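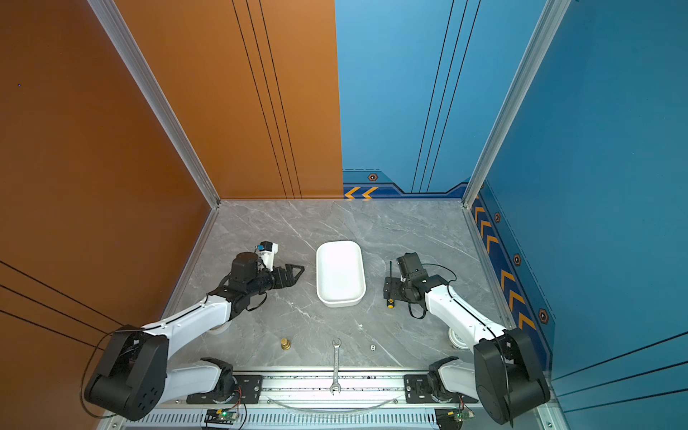
Visit Report: Tikireo Open Day, Drillville

Date of visit: 02/06/2026
Prepared by: Ishbel Lamont, Dretusley Technical College

Purpose

The college was invited to the Tikireo open day to see how two-arm robot cells are set up and run, and to judge whether a similar cell would suit the second-year automation course. Six students attended with two members of staff.

The workcells

Our group was received by Beathag Skinner, who leads the handling team. The cell shown to us first has two arms mounted on an aluminum rail at the front of a marble-patterned table, each with a black gripper and a small camera at the wrist. The walls are orange-brown on one side and blue on the other. A white tray lies between the arms, and the small items set out on the table included a threaded fitting, an open-end wrench and a die. The students remarked on how little room the arms share over the tray, and Ms. Skinner spent some time on how the team plans movements so that one arm keeps clear of the other.

Demonstration

Visitors watched a sorting run of 55 minutes, with a pause halfway for questions. Ms. Skinner stated that the team had logged 2,261 runs since March and that every one is reviewed by a person before it is used. Small metal parts remain the hardest to pick up, in her account, and the wrench had been dropped twice that morning.

Safety and access

Groups are kept behind a painted line while the arms are powered. Hearing protection was not required. The viewing area is level, but the only step-free entrance is on the Moffat Street side and should be requested in advance.

Follow-up

Tikireo has offered the college a half-day session for next year's class. The department will reply once the timetable is settled. Students' written notes are due to Ms. Lamont and will be kept with this report.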